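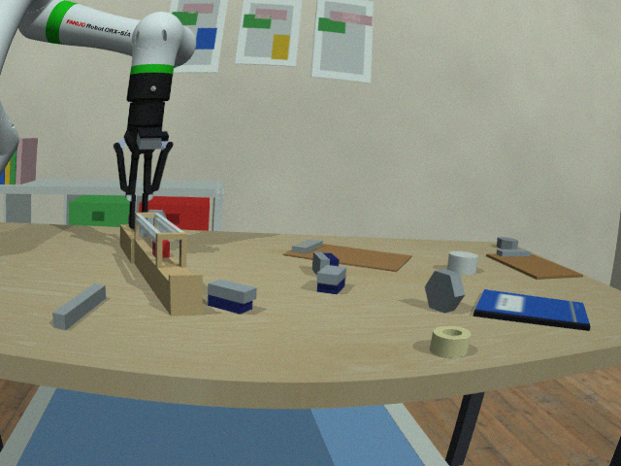
Fliltmont bills its open day as "automation you can stand next to", and I went along on the Monday mostly to find out who had decided that you could, and on what evidence. We supply packing staff to a firm that is thinking about putting in a cell of its own, so I had a list of questions in my pocket and no great wish to be charmed.

The site is at the far end of the Cerkalow estate, past the tile warehouse. Parking is poor. There were 40 of us in the morning group, which is too many for the corridor they take you down and far too many for the room at the end of it, where the first hour is given over to simulation. Everything they build is run on screen before any metal is bolted down. The arm in the model is a FANUC CRX-5iA, with a black two-fingered gripper, working over a table of small parts: two-tone blocks, a white cylinder, a hexagonal piece, a ring like a roll of tape, thin brown boards, and a long wooden beam with a small frame built on top of it. There's even a shelf unit with storage bins behind. It looks more like a playroom than a factory, and I'd have liked a conveyor.

My first note says "where are the people?" The guide's answer was that people are dealt with in the risk assessment, which is a separate document. Fine, but the risk assessment is then written by somebody looking at a model with no one in it. A table like that one has a near side, and sooner or later a person is going to lean over it to pick up the ring.

I asked whether "collaborative" on a spec sheet meant they could leave off the fencing. Credit where it's due, the reply was a flat no. The arm may be built to work near people, but what gets assessed is the whole job — arm, gripper, part, table and the way the shift really behaves. A soft-edged arm holding a sharp plate is a sharp plate moving about at chest height. I've sat through sales talks where that point never came up, so I was pleased to hear it, and a little less pleased when the next slide said "safe by design" in large letters.

They work to an in-house code called Notau, which sits on top of the published standards and is meant to be stricter. We were each given the short version. The full one has 349 clauses, and I asked to see it and was told it was being revised and would be ready in March. The short version covers, among other things:

- no change of gripper or fingers without a fresh assessment, even if the new ones look the same
- speed limits set for the job in hand and locked, with the password held outside the production team
- loose parts kept in a marked area, and anything not part of the task taken off the table before a run
- a simulated run never accepted as proof of a stopping distance

I agree with all of that. The third is the one I'd expect to go first in any real workshop. Their own model had a book lying among the parts, a blue one with black edges, and when I asked whether it belonged to the task I got a rather long answer about clutter being useful for testing. Perhaps it is. The rule as printed has no exception for testing, and if one is meant it ought to be written down.

The last rule on my list came up again in the second room, where they demonstrate stopping tests on a real cell. The guard was opened, the arm stopped, and a figure appeared on a monitor: 700 milliseconds from trip to standstill, at the speed they'd chosen and with a light load. Nothing wrong with showing that. I did ask for the same test at full load and full reach, and we were running late by then. They repeated it 3 times with the light load, which told me the light load was consistent.

Lunch was sandwiches and a stand from Tetteh, who do the training side. Their operator course is a day long, and a refresher is "recommended". I asked how often and was shown a leaflet that also said recommended. Our forklift drivers get a date in the diary. I can't see why someone resetting a robot after a fault should get less.

The afternoon was better. We went through an actual near-miss form, with the customer's name blacked out: a part had slipped in the fingers, an operator had reached in to straighten it, and the cell had been in a mode it should not have been in with the gate open. The follow-up was a page and a half and dull in the right way — who changed what, and who signed it. I would have swapped the whole morning for two more of those.

I've asked Fliltmont for the full code when the revision is out, the full-load stopping figures, and the name of the role that holds the speed password on nights. The first two were promised by email. On the third I was told it varies by site.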